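Robot arm on the sorting bench — what happens to the people on it?

Posted by packline_dee
Saturday, March 21, 2026

I lead second shift at the Altach plant, kitting side. They're putting an arm on our bench to push parts into place before packing. 7 of us work that bench now. Manager says no one is going anywhere but won't put it in writing. Anybody been thru this? What did your day look like after?

Practice setup is just blocks on a board for now, we take turns watching it.
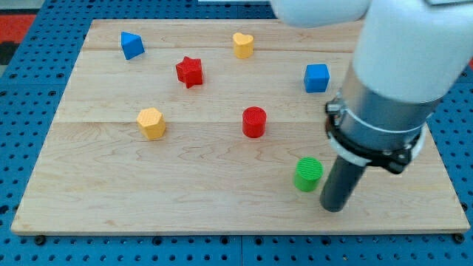 Practice board, arm down next to the green cylinder.

Hafþór Ragnarsson
We got one at Navarrete two years ago. Hand sorting mostly went away. What replaced it was clearing stops, reloading, and checking what it got wrong. Less sore wrists, more standing around waiting, then a rush. First month was 81 stops on my shift alone. Two people moved to receiving, same pay, but they lost the shift diffrential and that hurt.
Ask now — who gets trained to reset it, and does that come with a grade bump. Ours didn't until September, after a lot of complaining. Also ask if your rate targets change while it's being set up. Get it in an email at least.

grullberg_nights
depends on your manager. ours was fine

tomasz_k
Agree on training. At Illis only one guy per shift could reset the arm, so he never got a full break. We had him paged off lunch all the time. Push for 30 minutes of hands-on for everybody on the bench, every week till it's live. And write down the stops yourself, dont count on the log.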